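**Skumura** is a motion planner for two-arm robots, written at Clodmont and first released in April.
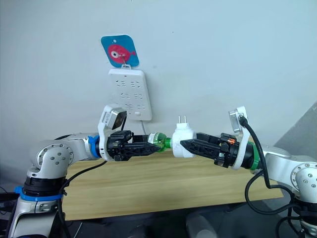 What does a two-arm planner do that two separate planners cannot? It treats both arms as one system, so each path is checked against the other arm at every step.

Skumura searches in joint space and keeps a collision table of 2,738 entries. A typical plan uses 493 nodes; the default limit is 2,400. The planner reads camera data through the Dranex driver and sends its paths to the Gallardo controller. Version 4 added a shared clock for both arms. Force control is not included and must be set in Gallardo.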